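Handout 4: Evaluating a Bought-in Gripper Kit
Module: Practical Automation
Department of Engineering, Munstead College

Purpose of this handout

This handout supports the January laboratory block, in which each group assesses the Tresska two-finger gripper kit and writes a short purchasing report. It should be read together with the kit manual, copies of which are held in the laboratory. Students are expected to have finished the worksheet on contact and friction before the first session.

The report is addressed to a small firm that packs and sorts drinks containers and has no engineering staff of its own. It must answer one question: should the firm buy the kit as supplied, buy it with changes, or look elsewhere? A report that praises or criticises the kit without reaching a recommendation cannot be given a pass mark.

4.1 What is supplied

The kit is sold by Jisico as a boxed set for teaching and light trial work. The set used in this module contains the gripper body, two fingers with replaceable pads, a mounting plate, cables, a hand tool for the pad screws and a printed manual. The arm is not included. The supplier quotes a price of 817 pounds for the set and 40 pounds for each further pair of pads. Delivery is charged separately.

Groups should note that pads are wearing parts. A firm that handles metal containers all day will replace them more often than a teaching laboratory does, and the running cost belongs in the report beside the purchase price.

4.2 Points for assessment

Fit to the object. A drinks can is a smooth cylinder with thin walls. It rolls when pushed from the side and dents when squeezed too hard. State whether the pads can hold it across the body and at the ends, and at what force setting the wall begins to give.

Approach. The fingers and housing take up room. A can lying flat on a mat leaves little space for the lower finger, and the angle of approach must be chosen with this in mind. Record any approach that brings the housing close to the work surface or to nearby bins.

Surface condition. Labels, tape and scuffed paint all change the friction between pad and can. Trials should include plain cans and cans with tape applied across the printed area. Results for the two must be kept apart in the log.

Setting up. Note the time taken from opening the box to the first successful lift, including any time spent reading the manual. The client will have to do this work without help.

4.3 Conduct of the trials

Each group carries out 3 sets of trials, one for each starting position given on the bench card. The can is returned to its starting position by hand after every attempt, with the arm stopped and the enable switch released. No student may reach into the working area while the arm is live.

An attempt counts as successful when the can has been lifted clear, held still and set down without visible damage. Attempts in which the can is pushed along the mat before being gripped are entered under "moved" — they are neither successes nor failures, and should be discussed in the report.
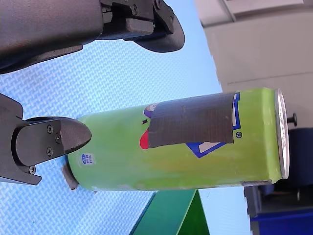 The log sheet has a column for the part of the can first touched by a finger. Please complete it at the time of the attempt. Last year's logs ran to 473 entries across all groups, and those with this column left blank were of little use when the results were compared.

4.4 Service and support

Jisico offers a yearly service plan under which the gripper is returned for inspection. Groups should read the terms and comment on how long a small firm could manage without the unit. A second quotation, from Wilczyńska, is included in the reading pack for comparison. It covers service only.

4.5 Submission

Reports should be no longer than four pages, with the log attached. Costs must be shown in a single table, with the price of the kit, spare pads and service on separate lines. Reports are to be handed in at the department office by 4 p.m. on the final day of the block.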